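[pallero-users] Re: grasp width wrong on submerged objects, segmentation OK in air

From: Chantelle Swanepoel
To: pallero-users
Subject: Re: [pallero-users] grasp width wrong on submerged objects, segmentation OK in air

Hi Riaan, hi all,

Replying inline and then some longer notes at the bottom. I have been working on the same problem for the sink tasks, so some of this may save you time.

Riaan Ngubane wrote:

> We moved our pick tests from the dry tray to a basin with a few
> centimeters of water in it. Same objects, same lights, same wrist
> camera. In the tray the mask is clean and the planner picks a sensible
> closing width. In the basin the mask comes back with bites taken out
> of it, and the width estimate jumps from one frame to the next while
> nothing is moving except the water.

Yes, we get the same thing. The mask is doing what it was trained to do. The outline of the object in the image really does move when the surface moves, so a per-frame mask will move with it. The trouble starts when the planner takes a single mask as the shape of the object.

In Pallero the width comes from width_from_mask(), which takes the narrowest cross section inside the grasp window. On a dry object with straight sides that is fine. Under a ripple it will reliably find the worst spot in the worst frame, and you get a width that is too small. Then the fingers are commanded to a pregrasp opening that is too small, and one of them lands on top of the object.

> I tried turning up the smoothing on the mask (kernel 3, then 6) and it
> helps a bit with the speckle but it rounds off the ends and the pose
> gets worse.

I would put the smoothing back where it was. Spatial smoothing is the wrong axis here. The error is mostly in time, so filter in time. If the arm can hold still over the basin before the descent, collect a short burst and take the per-pixel median of the mask probabilities, before thresholding. If you threshold first and then vote you lose the soft edges, and the soft edges are where the information is.

We use a burst of 6 frames. More did not help us much and it makes the cycle slow. Make sure the arm has settled first. In our logs the settle flag was coming up early because the tolerance was set for the big arm and we run the small one.

> Second problem is the bright spots. The overhead lights reflect off
> the surface and the segmenter sometimes gives them their own instance,
> or it cuts the object where the spot crosses the edge. Is there a
> standard way to handle this or do people just put up a diffuser?

Naledi put up a diffuser at one point. It made the spots larger and dimmer, and we then had large dim spots. It may work better with a proper one. We took it down and handled it in software.

What we do now:

1. Find saturated blobs in the raw image, before white balance. Dilate each one a little.

2. Mark those pixels as unknown. Do not mark them as background. The old code wrote zeros there and that is what was cutting notches into your object. I am fairly sure this is also your "bites".

3. Pass the unknown map along with the mask. The fit step ignores unknown pixels on both sides of the edge, so a spot that sits across the outline just removes some edge samples.

4. If more than a third of the edge samples are unknown, do not grasp. Move the wrist sideways a little and look again. The reflections shift relative to the object when the camera moves, so a second view usually uncovers the part you were missing.

Step 4 is also a cheap way to tell a reflection from a real bright thing. If it stays put on the object across the two views, once you have aligned them on the object, it is part of the object. If it slides, it is light.

> Third, and this is the one I can't work out. For the sponge we get a
> width that is too small even after averaging a lot of frames. I
> averaged 200 and it still comes out narrow in the middle. So it can't
> be ripple.

This one took us a while too. There are two effects stacked on top of each other. Many kitchen sponges are narrower in the middle, with a waist for your fingers. So some of the narrowing is real. The ripple adds to it or takes away from it, depending on the frame. After 200 frames you have averaged out the ripple and what is left is mostly the sponge.

So your averaged width may well be correct at the waist, and the planner is using it for a grasp that is not at the waist. Please check where the grasp center lands along the long axis. In our case the window was long enough to cover the waist and part of the wide end, the code took the narrowest section in the window, and the fingers then closed across a wider section. The fix was two lines: take the widest section inside the finger footprint for the pregrasp opening, and keep the narrowest only for the expected contact width.

There is a patch for this on the branch named giler-width. Thulani reviewed it and asked for a unit test with a concave outline, which I have written but not pushed. I will push it today.

> Last question. Depth is useless for us over the water, lots of holes
> and what's left is at the wrong height. What do you use for the
> descent height?

We do not use the depth image inside the basin at all. We take the height of the basin floor from calibration, once, with the basin dry, and store it with the scene. Then the target height for the fingertips is floor plus a clearance that depends on the object class. For soft flat things the clearance is small. The descent is in position mode until just above the expected top of the object and then we switch to the guarded move with the wrist force limit.

If the basin gets moved, the stored height is still right as long as it sits on the same counter, but the wall positions are wrong and you will hit a wall with the outside of a finger. We check the walls from the image before every pick. A glossy dark wall with drops on it is not easy to find, so we fit the rim, which normally gives a thin continuous line you can follow. The fit is allowed to fail. If it fails we stop and log it.

Now the longer notes.

Finger masking. With the wrist camera, the fingers are always in the lower corners of the view when they are open, and they can overlap the near end of the object. We render the finger model at the current opening and mark those pixels unknown as well, same as the reflections. Before this the segmenter would sometimes join a dark finger to a dark basin wall and call the whole thing basin, which was harmless, and sometimes join it to the object, which was not. The rendered mask needs a margin, as the close finger is out of focus and its edge is soft. Tomás wrote a small tool that shows the rendered outline on top of the live image so you can see if your hand-eye calibration has drifted. It is in tools/ and it is called overlay_fingers. Run it before you blame anything else. I lost an afternoon to a camera bracket.

Objects leaving the view. When you are low over the basin, a long object will run out of the bottom of the image. The fit used to treat the image border as an object edge, so the center came out too far up. There is now a flag on edge samples that touch the border, and the fit leaves that end open. When one end is open the center along the long axis is not defined, so the planner keeps the center from the last high view and only updates the rotation and the width. If you start your pick from a low pose with no high view you will get an error now. That is intended. Please do not turn the check off.

Rotation. For the sponge, grasping across the short side is the only thing that works with our hand. The symmetric options are 90 degrees apart and the scoring sometimes preferred the long one when the mask was short because of the open end. We added a hard limit: if the side to be closed on is longer than the maximum opening, or if it is open at the border, it is dropped before scoring.

Color. The classifier was leaning on color more than we thought. Dirty water shifts everything toward brown, and orange foam at the edge of a sponge goes quite red where it is seen through the water. We had a run where the far end was labeled as a separate object because it was only foam and the rest was scouring pad. Two labels, two grasps planned, neither of them good. The merge step now joins touching instances if the joined outline is a better fit to the class template than the parts. It is slow the first time it is called. After that it is fine.

Replay. If you can, please record the raw stream and the joint states for your bad picks and put them in the Mahlangu format. The converter handles the older logs too. The replay runner can then compare your width over time against ours, and we can argue about the same data. What I would like to have is the still burst above the basin, then the whole descent up to the point where the fingers start to close. The part after that is not needed for this.

Things I have not solved:

- Small bits floating in the water. They pass over the edge of the object and the mask follows them. The burst median helps when they drift fast and does nothing when they sit still.

- Waves from our own fingers. When the tips enter the water they make ripples, so the view is worst at the moment we would most like a last correction. At present we freeze the target when the tips reach the water and do not update after that. Naledi wants to try a slower entry.

- Refraction. We ignore it. In shallow water, looking straight down, the error is smaller than our calibration error. Looking from the side it is not, so keep the wrist vertical.

Riaan, which version are you on? If it is older than the September release then the unknown map does not exist and you will need to update before the branch applies. The driver for the Brerkach hand also changed its units in that release, so check your opening limits after updating. Ours were off until I noticed.

A frame from the wrist camera is at the bottom of this message, with the sponge in the basin and the hand open on both sides of it.

Chantelle

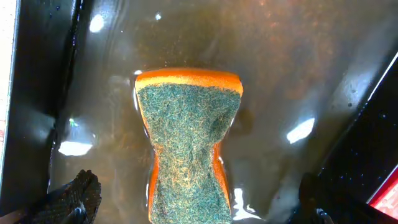 One more thing on the config. The burst length and the border flag are read at startup only. If you change them while the node is running, the parameter server will show the new value and the planner will go on using the old one. Restart the planner node after each change. Thulani has a ticket open for it.

If you want to try the branch before I push the test, it builds against the current main with no extra packages. Set unknown_from_saturation to true and leave unknown_dilate at 3.

_______________________________________________
pallero-users mailing list
To unsubscribe, send a message with the word unsubscribe in the subject line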